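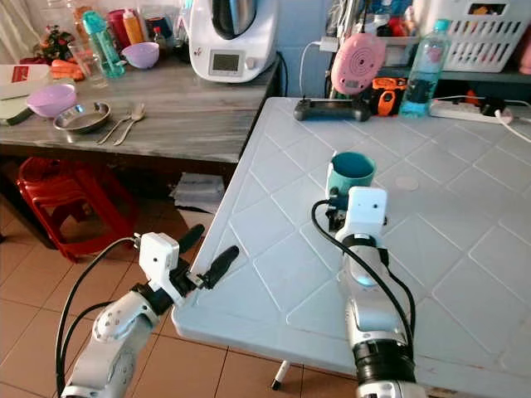 Sinddale Two-Arm Table Cell: Setup, Care and Small Repairs

Share 46 | Comments 6

The Sinddale table cell is a pair of white arms with parallel grippers, made for learning and testing household work: cups, plates, cutlery, small tools. It is sold by Nosden as a complete set. You receive both arms, two grippers, the head camera, the cables, one controller box and a bag of spare finger tips. The table is not in the set. Many customers use a plastic folding table, and this is good enough if you follow the advice on this page.

Page updated September 2021.

Choosing the table

The arms stand on their own base, so the table carries only the objects. A folding table with a pattern molded in the top is acceptable. Please remember that a thin object, for example a fork, can sit differently on a pattern than on a smooth top. If you teach grasping of cutlery, teach it on the same surface where you will later run it. A kitchen counter next to the table can also be used as a second work surface, but its height must be entered separately in the controller.

Open the legs of the table fully and check that every lock is closed. Push the table with your hand from the side. If it moves, put rubber feet under it or choose a heavier one. The free distance between the base and the near edge of the table should be 700 mm or less, otherwise the arms work almost stretched and the precision becomes worse.

Cables

Most of the service requests we receive concern the cables and not the motors. Each gripper has one black cable which goes back along the arm. It must have a loop at the wrist. When the loop is too short, the connector is pulled each time the wrist turns. When it is too long, it can catch a cup or a bottle standing on the table.

To set the loop:

1. Switch off the arm power at the controller box and wait until the status light is dark.
2. Support the arm with one hand and turn the wrist by the other hand to its end position, first in one direction and then in the other.
3. Look at the connector during the turning. The cable must stay slack in both end positions.
4. Fix the cable at the next clip below the wrist. Do not use a metal tie.
5. Repeat for the second arm. The two loops do not need to be equal.
6. Switch on and run the program "slow wrist" one time before you continue.

A power strip may lie on the table if you have no other place, but keep it at the far side, with its cord leading away from the arms. Put it in the map of the cell as a forbidden zone. The same is valid for a game controller, if you use one for moving the arms by hand, and for drinking bottles.

Finger tips

The fingers are delivered with black rubber tips. Clean them with a soft cloth and a little water with dish soap. Alcohol makes the rubber hard after some months, and then smooth things like a glass begin to slide. Let the tips dry completely before the next run.

We recommend to change the tips after 3,000 grips, or earlier if you see a crack or a shiny place. Always change both tips of one gripper together. A new tip is thicker than a used one, and with one new and one old the gripper does not close in the middle.

The tip is held by one screw from the back side. Tighten it by hand with the short key from the bag. Please do not use a power tool, the thread is in soft metal and we cannot repair it, only replace the whole finger. After the change, run "close and zero" with nothing between the fingers.

Parking position

Before you switch off, bring both arms to the front side of the table with the grippers free in the air. Do not park a gripper resting on the table top. The arm sinks a small amount when the power goes away, and the finger would then press on the table and lose its zero. If your cell has been parked wrongly, it is not a disaster, only repeat "close and zero" on the side that was touching.

Joint housing

The round housings at the joints are closed and need no grease from the customer. Wipe them with a dry cloth. Do not spray any cleaner directly, also not on the wrist unit. If you hear a clicking sound from one joint, write down which joint and at what angle it happens, and send this to Nosden with the serial number. A short sound recording is helpful.

Spare parts

Finger tips, gripper cables and clips are in stock at Nosden. Wrist units are made to order and are sent with the Lamrani adapter plate, which also fits the first series of the arm. The Jodel soft fingers can be used on the same gripper, but then the closing force must be set lower in the menu.

Comments (6)

tablecell_user: Is the wrist loop the same for the Jodel fingers? Mine are longer and I am afraid of the cable.

Nosden service: Yes, the same. The cable ends at the wrist, the finger length does not change it.

mk_lab: We changed only one tip and had the problem exactly like written. Spoon always came up crooked. Changed the other one and it is fine now.

greybench: Please sell the short key separately. I lost mine in the first week.

Nosden service: It will be in the shop from November.

greybench: Thank you, I take two.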